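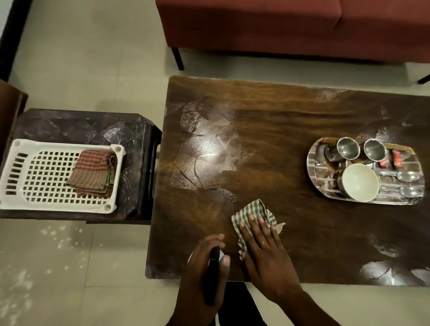

Unit 7: When the training data is the fault

7.1 Background

The case in this unit concerns a household table-wiping task. Demonstrations were recorded from head height while a person did the work by hand, and a policy trained on them was then run on the Gesico arm. The task was defined in one line: remove visible residue from a low table without disturbing other objects on it. The view at the head of this unit is typical of the demonstrations. The right hand presses a checkered cloth flat on the wood, there is whitish residue on the surface, and a steel tray with tumblers, a bowl and spoons stands on the right side of the table.

The data set held 209 demonstrations. Training was carried out with the Zanari toolchain at its default settings, and these are not thought to have played any part in what followed.

7.2 The incident

During acceptance trials in December the arm wiped a table with a similar layout. On the eighth stroke the cloth caught the rim of the tray. The arm did not stop. It completed the stroke and pushed the tray over the edge, and one drinking glass broke on the tiled floor. The operator pressed the emergency stop after the tray had fallen. No one was hurt.

The arm then stayed powered, with its brakes on, for 18 minutes while the glass was cleared. This was a breach of the site procedure, which calls for isolation at the wall before anyone enters the marked area. It was recorded as a separate finding.

7.3 What the logs showed

The force limit on the wrist was set to 520 (raw sensor counts). Pushing the tray produced a peak well below this, so the limit was never reached. The value had been carried over from an earlier scrubbing task, where high side loads were normal.

The vision system had found the tray correctly in every frame before contact. Its position was passed to the planner but carried no weight in the wiping policy. The policy had learned to follow residue, and on this table the residue ran right up to the tray.

A further point came out of the review of the demonstrations. People wiping near a tray slow down, shorten the stroke or turn the wrist. These changes are small and take place mostly in the hand. The recordings gave cloth position at a low rate, and the smoothing step removed most of what was left.

7.4 Causes

Direct cause: a wiping stroke planned through a space occupied by the tray.

Contributing causes:
Force limit not reviewed when the task changed.
Smoothing applied before the stroke data had been checked.
Acceptance trials begun with loose glassware instead of dummy objects.

The first report, prepared under the Jostetti format, gave the cause as "glossy surface, poor detection". Reflections on polished wood are a real problem for residue detection – see Unit 5 – but the logs do not support that reading for the tray.

7.5 Corrective action

A keep-out margin was placed around all detected objects, and the force limit was lowered and tied to the task file. Residue inside the margin is now left and reported to the operator. Repeat trials were run in the Lambert laboratory with plastic cups. The tray was touched in 2 of them and moved in neither.

7.6 For the tutorial

Read the incident log before the session and bring a marked copy. Be ready to say at which point a stop could first have been triggered, and from which signal. Draft a force limit check for the task file, half a page at most.

Notes last revised Jan 25, 2025.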